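Notes on the Grasp Planner, April

The Flusdale group has moved its two-arm cell to the second version of Vunell, our grasp planning software. This post records what changed and what remains open. The current task set concerns thin mesh goods, which the earlier planner handled poorly.
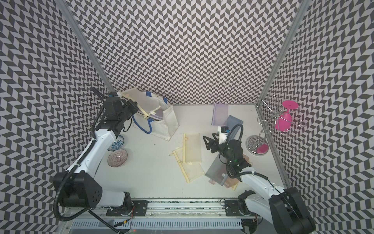
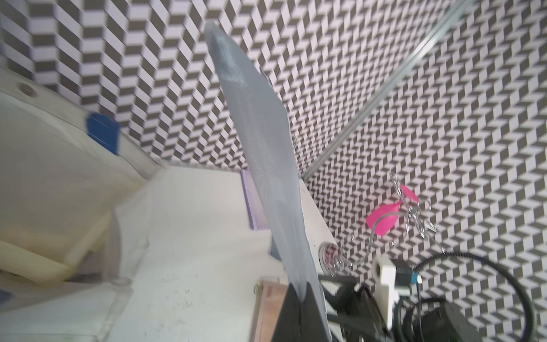

The Flusdale cell with mesh pouches on the table, and a wrist camera view of gray mesh fabric at the gripper finger.

The difficulty lies in perception. Mesh lets the background through, and a patterned wall seen through fabric can be mistaken for the fabric itself. Vunell now keeps 2 separate masks, one for the material and one for whatever shows behind it. The masks were trained on 4,000 labeled views, of which 300 were set aside for testing.

Planning has also been revised. Each arm now reserves its part of the table before moving – a rule taken from our earlier Jakab scheduler – and a reservation lapses after 18 seconds.

Overlapping pouches remain an open problem. The planner still tends to merge two pouches of similar color into one outline. The Grerwood office is reviewing a proposed change to the edge scoring, and the configuration files will be released with it.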